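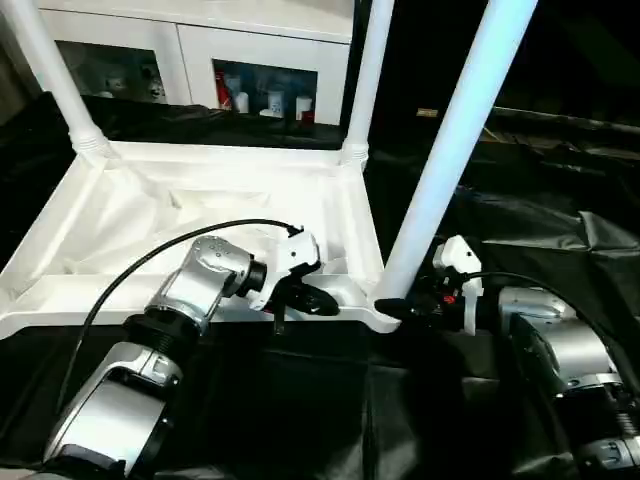 Re: Word of the year — members' replies

Dear members,

Replies to the September message are now being gathered. Fourteen have been received, and a further 3 are promised. Please send yours by 1 November 2024.

Chinyere Adeyemi wrote:
> My word last year was "steady". I kept to it through my studies, less well at home.
> May we choose the same word twice?

Members may repeat a word — a short note on the past year should accompany it.

Yours faithfully,
Austra Venckus
List Secretary, Latuvau Journal Circle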